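The Tray Years
How a flat thing with a rim took over the table

At some point in April I stopped setting the table and started setting a tray. I would like to claim a philosophy. I had a cold, the couch was closer than the kitchen, and the soup needed a vehicle. By the time the cold cleared up, the tray had moved in.

It's a long, dark one with rounded corners, green in daylight and black by dinner. I bought it in Prarstead, at a housewares shop called Nallard that sells several thousand things, all of them beige except the one you came for. The sign by the register promised 1,000 ways to host. I live in a place with two chairs.

What a tray does, mostly, is issue a deadline. A table will let you go on adding to it forever: the salt, the mail, the other salt. A tray has a rim, and past the rim you are carrying things in your elbow. So you begin to choose, and choosing makes you look hard at objects you have owned for years without an opinion.

The spoon was the first thing I looked at hard. I had been eating with the same dull cafeteria-weight flatware since my first apartment, and it had never bothered me until it had a dark background to be dull against. Its replacement has a mirror-bright bowl, an orange handle and a little silver coil wound around the place where the two meet. I can't tell you what the coil is for. I have theories, and guests have theories, and all of us turn the spoon over a few times before we eat anything with it. 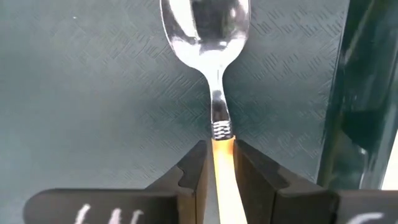 The maker is an outfit called Jaidee, and the line comes in a handful of fruit colors. I got the orange on the grounds that I'd never lose it in a drawer. This has held up, although I have found one in the garden and one in a coat.

Flatware catalogs like to talk about balance. I have read roughly 300 words on the subject of where a spoon's weight ought to sit, which is more than I've read on some elections. My own test is whether it stays put when you walk down a hallway. Laid side by side with its fork, to the right of the plate, handles toward you, it does. Propped on the plate's rim, it slides off at the first doorway and takes the peas along.

Then there is the matter of decoration. Every magazine, this one included, will tell you to put something pretty on your tray. What the magazines are picturing is a tray that never goes anywhere. It lives on a sideboard with a candle and a shell, and it has been relieved of all duties. I tried this for a while. I put out a gold vase, the faceted kind that throws light at you from every side, and next to it a small bushy plant in a slatted-looking pot. It looked terrific. I ate standing up at the sink for nine meals.
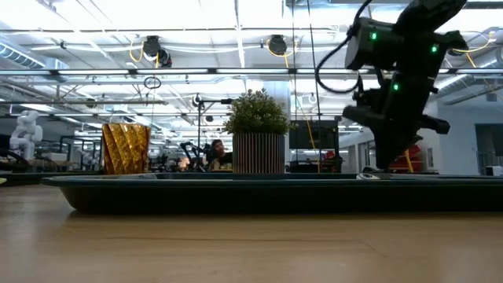 The vase was from Brusten, where the sales clerk asked what flowers I'd be putting in it and I said "oh, various." It has never held a flower. It has held pens, a thermometer and, for one dinner party, breadsticks, and I'd argue the breadsticks were its finest hour. Gold goes well with bread.

My rule now is that dinner gets the tray and decoration gets the table. The plant sits just beyond, close enough to count as scenery, and the vase comes out when there are breadsticks. On the tray itself: one lime-green plate, a little left of center, the spoon and fork beside it, and in the upper left corner a small amber glass with ribbed sides that makes tap water look like something you ordered.

Etiquette people will have noticed the glass is on the wrong side. Traditionally it goes at the upper right, above the knife. I don't put out a knife, so the whole system has already fallen, and I reach with my left hand while the right one is busy.

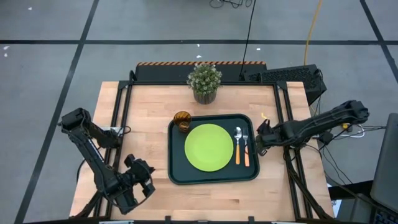 Lime and orange on dark green shouldn't work, and a friend with taste has told me so at some length. But the dark tray does what a dark suit does and lets you get away with the tie. Put the same plate on a white cloth and it looks like a child's birthday.

Care is simple. Wipe it, dry it, stand it on edge between the toaster and the wall. Mine gets a light oil wipe as well, following advice from the Nallard clerk that I've never checked. The last one was on 7th August, according to the note I taped inside the cupboard door, and the tray seems no different for it, though the cupboard door smells faintly of walnuts.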